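Readers wanted for a sleep and shift work study, Kovberg

Harnier is looking for 100 adults who work nights at least 2 times a week. You keep a short sleep diary for 12 weeks and fill in a form every Sunday. No blood tests and no clinic stays.
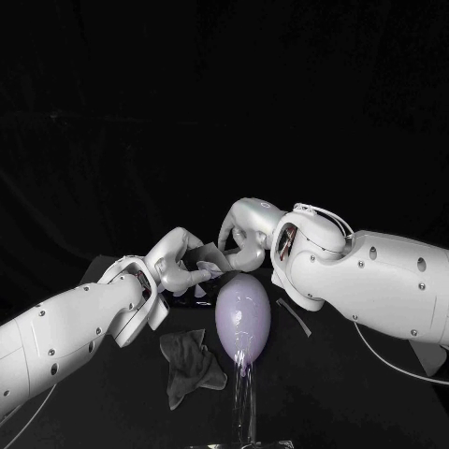
Black tabletop and backdrop, Kovberg

You must be over 18 and live in Kovberg or Jelenholm. Day workers can't join this round. The diary takes some 9 minutes a day, on paper or by phone.
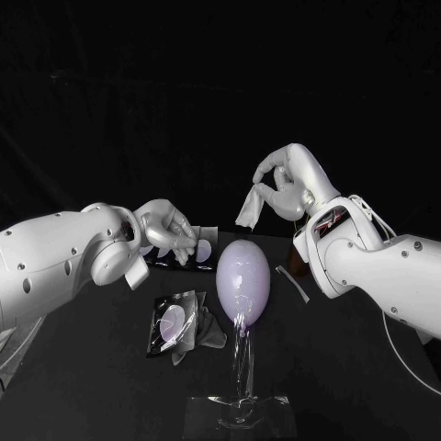

Lemma, from the last round, wrote that the diary was easy to keep up but the Sunday form felt long. We have shortened it.

Travel to the first meeting is paid. Sign up at the front desk by the end of October.
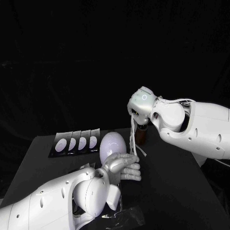
White arm with a light ring on the hand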